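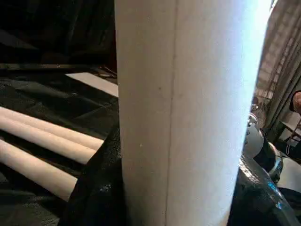

Photo: Ewan Pirihi / Radel teaching cell

Unit 5. Good practice for gripping cylindrical stock

These notes cover handling rules for rolls and tubes held in a two-finger gripper. Read them before the lab session. Course text: Prendergast, Bruteck Handbook of Cell Practice, section 16.

5.1 Wrist view. A held roll can fill the middle of the wrist view and hide most of what lies behind it. The wrist view must never be the only check that the work area is clear. Use a second, fixed view or a direct line of sight.

5.2 People. If any part of a person shows in the wrist view, even at the edge, treat the person as inside the work area. Hold motion until the operator confirms the area is clear.

5.3 Seams. Record the seam position before closing the fingers. Place the contact faces away from the seam where the stock allows it.

5.4 Soft covers. Fabric under or over the stock must be kept out of the finger path. Loose cloth near the base of a held part is to be noted on the cell sheet before the next move.

5.5 Staged stock. Lay tubes parallel, with a visible gap between neighbors. Tubes that nearly touch are separated by hand with the robot stopped.

5.6 Speed. Trial moves with a new roll size run at 40 percent of the programmed speed.

Exercise: write a cell sheet entry for the setup shown, citing rules by number.

Related items
Unit 4. Finger pads and contact faces
Unit 6. Stop categories
Flirnora cell sheet, blank
Ambaye lab rules, October revision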